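Chapter 5
Sorting and Classifying with Building Blocks

Before children can count a group of objects in any useful way, they need to decide which objects belong in the group. Sorting comes first. A child who puts all the red blocks on one side of the table has made a rule, kept it in mind and applied it to each piece in turn. Most children begin to do this without being asked, often while tidying up.

This chapter deals with sorting in the early years room and at home. It covers sorting by one attribute, sorting by two, and the point at which children begin to explain their rules aloud. Large interlocking blocks are used throughout, as they are easy to grip, sturdy, and found in nearly every kindergarten cupboard. Teachers who have the Skuder tray or the Ernerard sorting mats may use them, but a bare table or a tablecloth will do just as well.

Begin with a mixed pile. Two or three colours are enough, and the shapes should vary a little: small square blocks, longer bricks with two rows of studs, and a curved piece if the set has one. Spread the pieces out so that they lie at different angles, some on their sides and some with the hollow underside showing. Children then have to recognise a block from more than one view, and this is harder for them than adults expect.

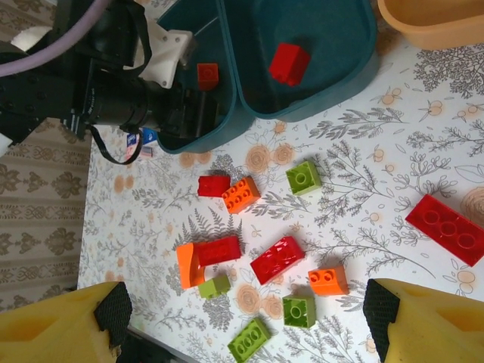 Should an adult tell the child which attribute to sort by?

Leave the choice to the child for the first few turns. Most will choose colour, and a rule they have made themselves is easier for them to keep. Once the child has sorted by colour several times, the adult can mix the blocks again and ask for a different way.

The second sort is usually slower. A child who has just made a red group and a green group may rebuild the same groups and say they are finished. This is normal behaviour at four years of age and should not be corrected. Hold up two blocks of the same colour but different shape and ask what is different about them. Wait for an answer before offering a word such as "longer" or "curved".

Curved pieces deserve special attention. Some children place an arch with the long bricks, some make a group for it alone, and others leave it out. All three are reasonable. Record what the child did and, where possible, the words used to describe it.

Key terms in this chapter

Attribute: a feature of an object, such as colour, size or shape.
Rule: the reason a child gives, in words or actions, for putting objects together.
Re-sort: to mix a sorted set and group it again by a different attribute.

5.1 Sorting by Colour

Colour is the attribute most young children notice first. Start this activity with a small set and keep the remaining blocks in their tub on the floor, within reach.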